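4. Fee Estimation and Waiting Time in Small Transfers

4.1 Background

In the previous section we described how the four wallets choose a fee before a transaction is sent to the network. We now look at what the user receives for this fee. The question is simple to ask, but the answer depends on how the waiting time is measured. Many earlier works measure the time between the first broadcast and the first block that contains the transaction. For a person who pays in a shop this number has small meaning, because the shop may ask for more than one confirmation, or for none.

We therefore keep two values for every transfer. The first is the inclusion time, from broadcast to first block. The second is the acceptance time, from the moment when the user presses the send button to the moment when the receiver's wallet shows the amount as spendable. The second value is always larger, and the difference between them is not constant. It depends on the rules of the receiving wallet, and these rules are often not written in the documentation.

4.2 Data

We collected 1,003 transfers in April, all of them of small value, sent between wallets that we control. The sending wallets were Dodeda, Billura, Durrani and Skalteck, each with its default settings. We removed the transfers in which the sending wallet had to join many small inputs, because there the size of the transaction grows and the fee per byte cannot be compared in a fair way. After this step 609 transfers remained. All the results below use only this smaller set.

It is necessary to say that default settings are changed by the developers from time to time. During the collection we blocked automatic updates on all devices. A reader who repeats the work with newer versions may find other values, and we would be glad to hear about them.

The clocks of the sending and receiving devices were compared before each group of transfers. When the clocks did not agree, the group was repeated from the start.

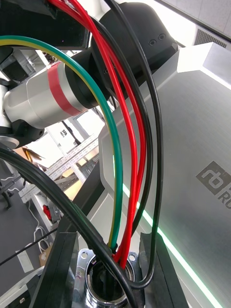
For the fee level we use the fee per byte and not the total fee. The total fee is what the user sees on the screen, but it mixes two things, the price of the space and the amount of space. A wallet can look expensive only because it builds larger transactions. We return to this point in Section 5, where the choice of inputs is discussed.

4.3 Results

Figure 4 gives the inclusion time against the fee per byte for the four wallets. In the quiet hours the curve is almost flat. A user who pays a high fee at 3 a.m. gets the same next block as a user who pays a low one, and the extra money brings nothing. In the busy hours the picture is different. The curve falls quickly at first and then becomes flat again, and the position of the bend moves from hour to hour.

Dodeda and Durrani follow this movement well, with a small delay. Billura reacts slowly: it raises the fee when the queue is already becoming shorter, and it keeps the high fee too long. Skalteck uses a fixed table with three levels. In the quiet hours its users overpay, and in the busy hours its lowest level was sometimes left waiting for 13 blocks or more — a long time for someone who stands at a counter.

The acceptance time shows a second effect. Two of the wallets, when they receive, treat an incoming payment as spendable after the first confirmation. The other two wait for more. For this reason a sender can pay for speed and the receiver will not notice it. We believe this is the most useful observation of the study for ordinary users, although it is not a new one for developers.

4.4 Remarks from Readers of the Draft

An earlier version of this section was sent to several readers, and some of their remarks changed the text. The strongest objection was about the meaning of the word "overpay", which we had used without a definition. 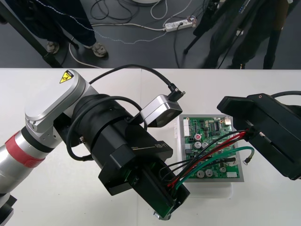
Chinyere Okoro wrote that a fee can be called too high only after the block is found, and that at the moment of sending the user buys protection against a bad hour, in the same way as one buys insurance. In her view, a wallet that overpays a little on most days may still serve its users well. She asked us to report the longest waits together with the median.

We accept this remark. The word is now used only for a fee that is above the bend of the curve in the same hour, and the longest waits are given in Table 4. Marcelle Renaud asked if the order of the wallets would change when the longest waits are used for the comparison. It does change, but only for the two in the middle — Durrani and Billura come closer to each other, while Dodeda stays first and Skalteck last.

We did not test transfers of large value. For these the sender has usually more patience, and the fee is a very small part of the amount.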